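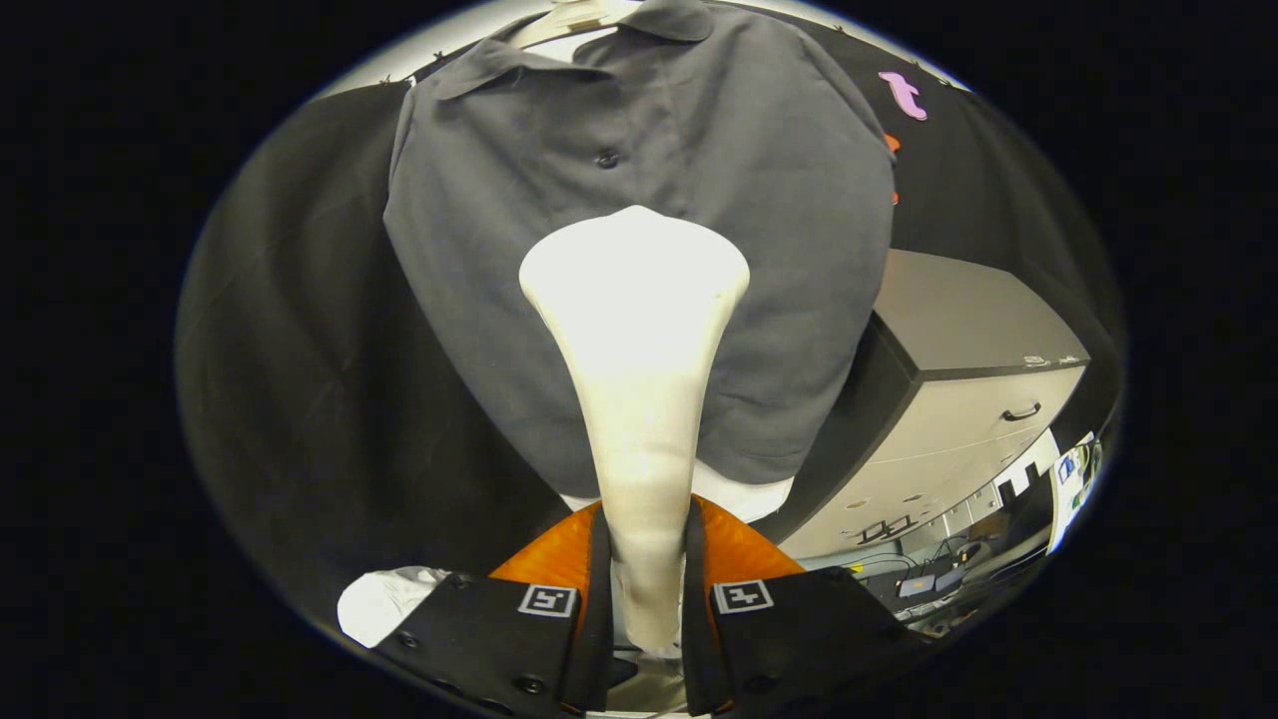

Polo collars that curl after washing - what do you do?
Forum: Clothes care and laundry

edholm_k
Hello all. I have a question about polo shirts. I own 3 dark ones that I wear to work, all cotton pique, and after some months the collar points begin to roll up like old paper. The body of the shirt is still good. I wash at low temperature and I hang them on hangers to dry. I do not own a dryer.

My mother always ironed collars from the points to the middle. I do the same, but by lunch the points are up again. Is there a method that lasts, or must I accept it? Please excuse my English if some words are wrong, I learned the laundry words from detergent bottles.

wonmont
Your English is fine. Pull the collar flat with your fingers when the shirt comes out of the machine, close the top button, and let it dry like this. I have done it for years and I iron almost never.

saltmarsh26
Closing the top button is good advice. I do not agree with hanging, though. A wet polo is heavy, and all this weight pulls on the shoulders. After a while you get the two small bumps where the hanger ends. Dry it flat on a rack, with a towel under it if the rack has thin bars.

wonmont
Only if your hangers are thin wire. With a wide hanger I have never had bumps. Flat drying takes the whole rack for two shirts, and in a small apartment this is not possible.

saltmarsh26
I live in a small apartment also. I turn them over after 4 hours and in the morning they are ready.

Leite
Can I say something about starch? Spray starch on the underside of the collar, never on the top, because on dark gray or black it leaves white flakes. Wait a minute, then iron on the wrong side. For me it holds the full day. The smell is a little strong, so open a window.

edholm_k
Thank you Leite, I did not know it should be the underside. I tried starch once on the top and I looked like I had dandruff.
Do you spray again after every wash?

Leite
Yes, every wash. It goes out with the water.

pegs_and_pins
I think everybody is treating the wrong problem. The collar on a polo is often a knitted piece, and the knit and the body do not shrink the same. When the collar shrinks more, it curls. Starch hides this for a day. Wash cold, spin slow, and stretch the collar gently along its length while it is wet. My spin was at the maximum before, and when I changed it the curling became much less.

wonmont
Slow spin means the shirt drips on the floor all night.

pegs_and_pins
A little, yes. I put the hanger over the bathtub.

Rulstead
For fading, turn them inside out. I know this was not the question, but he says they are dark, and I lost a good navy one like this.

edholm_k
Thank you, all of you. On Tuesday I wash again. I will try slow spin and the top button closed on two of them, and starch on the last one. I stay with the hanger for now - sorry, saltmarsh26.

saltmarsh26
It is your shoulders :) Write here how it went.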